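Projects > Kitchen > Candles

Filed under: Weekend makes, Soy wax

How to pour candles into old teacups

I love this project! Op shops are full of cups that have lost their set, and a cup of soy wax with a decent wick burns beautifully on a windowsill. You'll need 283 grams of soy flakes for 4 small cups, plus pre-waxed wicks, a jug and a thermometer. I use Zadineo flakes – they melt evenly and take scent well.

Step 1: Choose your cups

Look for porcelain or stoneware with a wide mouth and no cracks. Run a fingernail around the inside, then fill each cup with warm water and leave it on a paper towel for an hour. Any dampness under it and the cup goes back to holding paper clips. Cups with a metallic rim are fine for candles, just keep them out of the microwave. Florals are my favourite, and a saucer doesn't have to match.

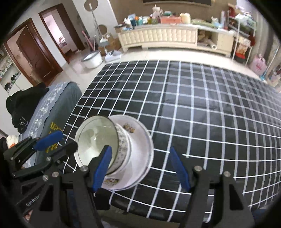 Step 2: Set the wicks

Dab a little melted wax on each wick tab and press it to the bottom. Lay a skewer across the top and peg the wick to it so it stands up straight.

Step 3: Melt and pour

Melt the flakes in the jug over simmering water, stirring slowly. Let the wax cool to 55 degrees before you pour, and stop a centimetre below the rim. Then leave it alone overnight (the hardest part!) and trim the wick to 5 mm.

4 comments | 4 shares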